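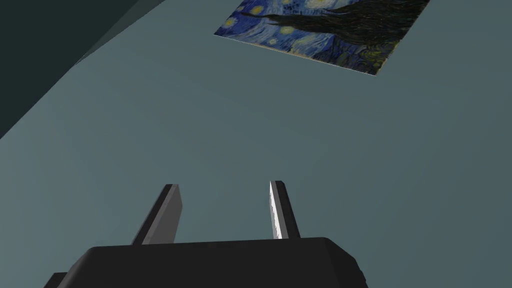

Marianne Tolhurst

The Heywood Institute of Domestic Life opened its reading room to the public in November, and with it a collection that had been held in storage for 19 years. The material consists of 266 household account books, most of them kept by tenants and small shopkeepers in the town of Brarotine between the wars. They record the price of coal, the cost of mending a pair of boots and the sums put aside for a funeral or a wedding.

Account books of this kind were rarely kept for long. A family might hold on to a Bible or a set of letters, but a book of weekly spending was usually burned once it was full. The survival of the Brarotine books is owed to a local savings society, which asked its members to hand in their accounts each spring and did not return them. When the society closed, the books passed to the town library and later to the Institute.

Members wrote under set headings, which were printed at the top of each page: rent, fuel, food, clothing, doctor, sundries. The last of these is often the fullest. Under sundries may be found piano lessons, a share in a pig, bus fares to the coast and repeated small loans to neighbours. One household entered the same loan, to the same address, in 15 separate months, and there is no sign in the book that it was repaid.

The books also show how uneven a working year could be. In a run of 59 volumes from the streets nearest the tannery, spending on meat falls sharply each January and does not recover until Easter. Several writers moved money from the clothing column to the fuel column and marked the change in pencil. Such entries give a closer view of hardship than the yearly reports of the period, which dealt in averages.

The Institute has chosen to present the collection without modern prices beside the old ones. Its printed guide explains that direct comparison tends to mislead, as rent then took a smaller part of most incomes and food a much larger one. Readers are given a short table of local wages instead.

Visits to the reading room are by appointment. Pencils are provided, and pens must be left at the desk. The earliest volumes are too fragile to be handled and may be consulted only as copies. A second group of books, from the farming parishes north of the town, is being repaired and will be added to the catalogue when the work is complete.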